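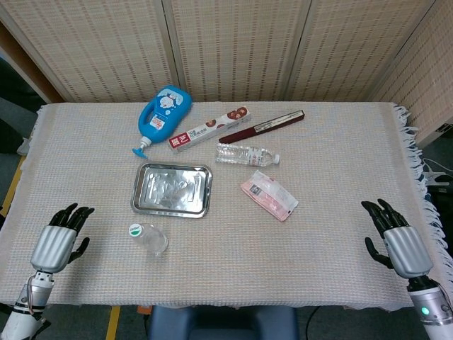

A fringed woven tablecloth in a pale cream shade, with a folding divider behind.

Plilmont revises care labeling for woven table linens

3 November 2021

Textile finisher Plilmont has changed the care labels on its woven table linens after a review of shrinkage complaints. The new labels take effect in May and apply to all cotton and cotton-blend tablecloths sold through Flerby and Jollach.

The maximum wash temperature drops from warm to cold. Tumble drying is no longer listed. Fringed pieces must be washed in a mesh bag and dried flat.

Test cloths shrank 4 percent in length after 12 warm washes, compared with 2 percent after the same number of cold washes. The limit in the company's specification is 3 percent.

"The yarn and the weave are unchanged," said Lamduan Thongsuk, product standards manager at Plilmont. "The old label allowed a wash that put some cloths out of tolerance."

Stock with the earlier label will remain on sale. Retailers can request replacement care cards from the Treloar warehouse.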